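実習報告書 シミュレーション上のビンピッキングセルの設定と保守

提出日 10/20/25
作成者 Alžběta Sýkora
実習科目 ロボットセル設計演習

1. はじめに

本報告書は、演習で担当した作業セルの設定と保守について、私が行ったことをまとめたものです。セルはすべてシミュレーターの中にあります。実機のセルは研究棟にありますが、今回の演習では使いませんでした。

セルの名前は Brarkidden といいます。最初にこのセルを作った先輩がつけた名前で、意味は資料に書いてありませんでした。シーンの管理には Nornov というソフトを使い、把持の計画には Torano というモジュールを使います。どちらも研究室の中で作られたもので、説明書は短いです。そのため、私は設定ファイルを一つずつ読んで理解しました。

六月にセルを引き継いだとき、三つの問題がありました。一つ目は、容器の底にある物の位置が正しく出ないことです。二つ目は、手先カメラの外部パラメータが古いことです。三つ目は、影の描画が粗く、認識の結果が安定しないことです。この報告書では、この順番ではなく、作業をした順番で書きます。

2. セルの構成

セルは、作業台、台の外側の穴あき面、容器、対象物、そしてアームから成ります。設定ファイルは「台」「物」「腕」「光」の四つに分かれています。「台」には作業台の寸法と色、「物」には容器とブロックの初期姿勢、「腕」にはアームの基座の位置と関節の初期値、「光」には光源の向きと影の解像度を書きます。

注意しなければならないのは、容器の姿勢が「物」だけではなく「腕」のファイルにも書かれていることです。Torano は衝突を避けるために容器の壁を自分で持っています。片方だけを直すと、画面では正しく見えるのに、計画では古い位置の壁を避けようとします。私は最初の週にこの間違いをして、原因を見つけるのに二日かかりました。

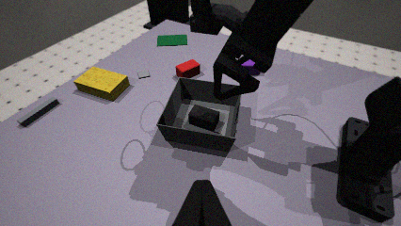 引き継ぎのとき、この二つのファイルを合わせるための手順はありませんでした。そこで、容器の姿勢を一か所だけに書き、起動のときに両方へ写す小さいスクリプトを作りました。スクリプトは、写した後に二つの値を比べ、違いがあれば起動を止めます。値を直接「腕」のファイルに書くことは、今は禁止にしています。

容器の外に置く色のついたブロックは、妨害物として使います。認識が色だけに頼らないことを確かめるためのものです。一方、つかむ対象は容器の中の暗い色のブロックです。容器も暗い灰色なので、明るさの差が小さく、影の影響を受けやすい組み合わせです。担当の先生は、この難しい組み合わせを変えないように指示しました。

3. 手先カメラの校正

手先カメラは、グリッパーの指と一緒に動く位置に設定されています。外部パラメータとは、手首の座標系から見たカメラの位置と向きのことです。引き継いだ設定では、この値が以前のグリッパーのものでした。シミュレーターでは「本当の値」を直接読むことができますが、演習の条件として、実機と同じ方法で校正することになっていました。

手順は次のとおりです。

手順1 アームを初期姿勢に戻し、グリッパーを開きます。開き量が設定値になったことを、関節の値で確認します。

手順2 校正板を作業台に置き、その上で手首の姿勢を変えながら画像を保存します。私は46枚を保存しました。板が端で欠けた8枚は計算に使いませんでした。

手順3 保存した画像と関節の値を、校正用のプログラムに入れます。計算が終わったら、残差の大きい順に画像を並べます。

手順4 残差が大きい画像を一枚ずつ見ます。理由が説明できる場合だけ外し、説明できない場合は残します。残差を小さくするためだけに画像を外してはいけません。

手順5 新しい値を「腕」のファイルに書き、Nornov を再起動します。再読み込みのボタンではカメラの値が更新されないので、必ず再起動が必要です。

校正の後、容器の上に手首を移動し、底のブロックの中心を推定しました。古い値では、推定した中心がブロックの外に出ることがありました。新しい値では、試したすべての姿勢で中心がブロックの上面に入りました。ただし、私が試した姿勢は容器の真上に近いものが多く、斜めから見る姿勢は少なかったです。この点は十分に確認できたとは言えません。

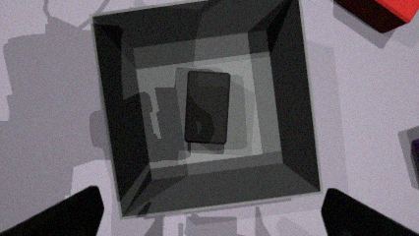

次に、指と容器の縁の距離を調べました。容器の壁は上に向かって外へ開いているので、縁の高さでは余裕がありますが、底に近いところでは余裕が小さくなります。Torano の初期設定では、壁を垂直な板として扱っていました。これでは、底の近くで指が壁に触れる計画が「安全」と判定されることがあります。壁のモデルを傾いた面に変えてから、この種類の判定の間違いは出なくなりました。

面を変えると、計画の時間が少し長くなりました。はじめは私の書き方が悪いと思いましたが、衝突の判定に使う点の数が増えたためでした。演習の目的では問題にならない長さなので、そのままにしました。

4. 影の設定

影の問題は、思ったより時間がかかりました。この描画方法では、影の境界が階段のような形になります。影の境界がブロックの輪郭の近くに来ると、認識のプログラムは影の角をブロックの角と間違えます。明るい底の上でも、影が重なった部分では同じことが起きました。

まず、影の解像度を上げました。境界は細かくなりましたが、描画が遅くなり、一回の試験にかかる時間が増えました。次に、光源の向きを変えて、アームの影が容器に入らないようにしました。認識はよくなりましたが、これは問題を避けただけだと先生に指摘されました。実機の部屋でも、アームの影は容器に入るからです。

最後に、光源を元に戻し、認識の側を直しました。具体的には、色の画像だけで輪郭を決めることをやめ、深度の画像で底の面より高い部分を先に取り出します。その後で、色の画像を使って輪郭を細かく決めます。この方法は Šimko という古いモジュールの中に途中まで書かれていたので、私はそれを完成させて使いました。

深度の画像にも弱い点があります。ブロックの高さが低いとき、底の面との差が雑音に近くなります。今回の対象物では十分な差がありましたが、もっと薄い物を使う場合は、しきい値を決め直す必要があります。

影の設定を変えたときの確認は、同じ初期配置から始めることが大切です。配置を毎回変えると、よくなった理由が設定なのか配置なのか分かりません。私は最初、乱数の種を固定しないで比較していました。この結果は信頼できないと考え、すべて捨てて、固定した種でやり直しました。

5. 試験の結果

すべての修正を入れた後、275回の把持試験を行いました。失敗は20回でした。失敗とは、指を閉じて持ち上げた後、ブロックの高さが決めた値に届かないことです。

失敗の記録を読むと、多くは、ブロックが壁の根元に近い位置にある場合でした。指が入る場所がないとき、Torano は「計画なし」と答えるべきですが、壁との余裕の値が小さすぎるために、無理な計画を返していました。余裕の値を大きくすれば、この失敗は減ると思います。しかし、つかめるはずのブロックまで断る場合が増えるかもしれません。この値の調整は、期間の中で終わりませんでした。

残りの失敗は、ブロックの向きの推定が九十度ずれたものです。輪郭の一部が影に入り、長い辺と短い辺を間違えたと考えています。深度を使うようにしてから少なくなりましたが、なくなってはいません。

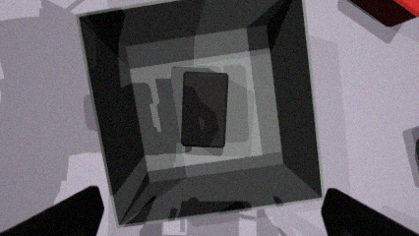 6. 日常の保守の手順

次にこのセルを使う学生のために、私が毎回行っていた確認を書きます。

起動の前に、四つの設定ファイルに変更が残っていないかを見ます。試験のために一時的に変えた値を戻すのを忘れることが、一番多い間違いでした。私は変更した行の横に自分の名前と理由を書くようにしました。

起動の後、アームを初期姿勢にして、関節の値を記録します。グリッパーは一度閉じてから開きます。開くだけでは、前の試験の値が残る場合があります。

手先カメラの画像を一枚保存し、基準の画像と比べます。指の見える位置がずれているときは、カメラの値か、グリッパーのモデルが変わっています。この場合は試験を始めないで、3章の校正からやり直してください。

試験の後は、記録を日付のフォルダーに移し、Nornov を終了します。終了しないで画面だけを閉じると、次の人が起動できません。

7. 残った課題

壁との余裕の値の調整、斜めの姿勢での校正の確認、薄い対象物のしきい値の三つが残りました。このうち、校正の確認を先に行うことをすすめます。余裕の値は校正の正しさに影響されるため、順番を逆にすると二回調整することになります。

また、衝突判定の壁のモデルは、今の容器の形に合わせて手で書いたものです。別の容器を使うときは、傾きと高さを測り、書き直さなければなりません。容器の形のファイルから自動で作る方法も考えましたが、座標系の変換に誤りがあり、動くところまでできませんでした。途中のプログラムは「未完成」のフォルダーに入れてあります。

参考にした資料
Nornov 設定メモ(研究室内資料)
Torano 把持計画の説明書、第二版(研究室内資料)
Brarkidden 引き継ぎ記録、六月分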